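3. Planning and budgeting for a bench arm

Read this section before you place an order with Collov. It covers one arm on one table. For sites with more than one station, see section 11.

3.1 Working out the cost

1. Write down the jobs the arm will do in its first year. Pouring and other work with liquids should be listed separately.
2. Enter the base price. The Tudus bench package is 2,255 per station, before tax and delivery.
3. Add 400 for spare gripper fingers, cables and clips.
4. Allow for 2 days of staff time for fitting and first tests.

Note: Prices were checked on Oct 20, 2020 and are reviewed each March.

3.2 Choosing the table and cups

5. Pick a table with a plain, wipeable top. Leave space on it for cups waiting their turn as well as the one being filled.
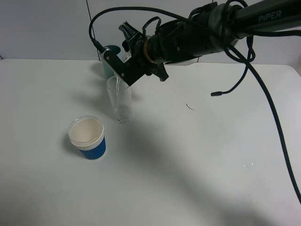 6. Buy cups and glasses in several shapes - a grip that suits one may not suit another. Order spares of each.
7. Plan the cable route before you fix the arm down. Cables need enough slack for the full reach of the arm, but should not drag across the work area.

Caution: Keep power supplies and open connectors away from any job that uses liquid. Budget for a drip tray and cloths.

8. Send the finished list to Collov with form Pirex. Keep a copy for your own records.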